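How Does a Robot Learn to Fold a Shirt?

By Aileen Tolentino

Folding a shirt is easy for you. You have done it many times, and your hands know what to do. For a computer program it is a hard job.

A box always has the same shape. A shirt does not. Drop it on a table 14 times and it will land 14 different ways. The program that runs the robot has to work out what it is looking at each time.

The first part of the program is called perception. It takes a picture from a camera and looks for clues. A collar is a good clue. So are buttons, because they run down the front. Once the program has found the collar, it can guess where the sleeves and the bottom edge should be.

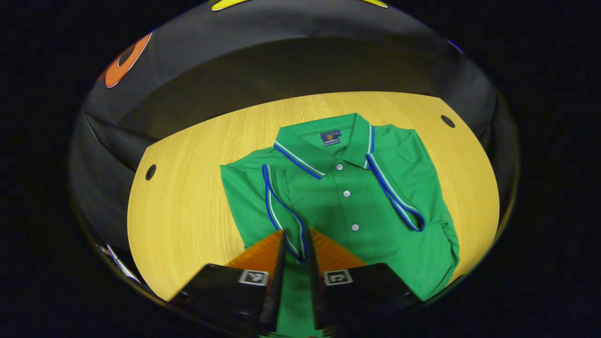 The second part is called planning. The program picks a place to grab and a place to let go. Sleeves usually get folded in before the bottom is folded up. If a sleeve is hidden, the plan has to change.

The third part is called control. It turns the plan into small moves: go left a little, go down, close the fingers, lift. It checks the camera again and again while it moves, in case the cloth slips.

Where does the program get its know-how? It studies examples made by people. A person folds shirts using a gripper held in the hand, and a camera on the gripper records each fold. At Zinonley, the team started with 800 folds of T-shirts and polo shirts. The program did well on T-shirts but mixed up collars and sleeves, so the team added more polo shirts and went up to 1,000.

Words to know

Perception: working out what is in a picture.
Planning: choosing what to do next.
Control: making the moves.
Gripper: the part of a robot that holds things.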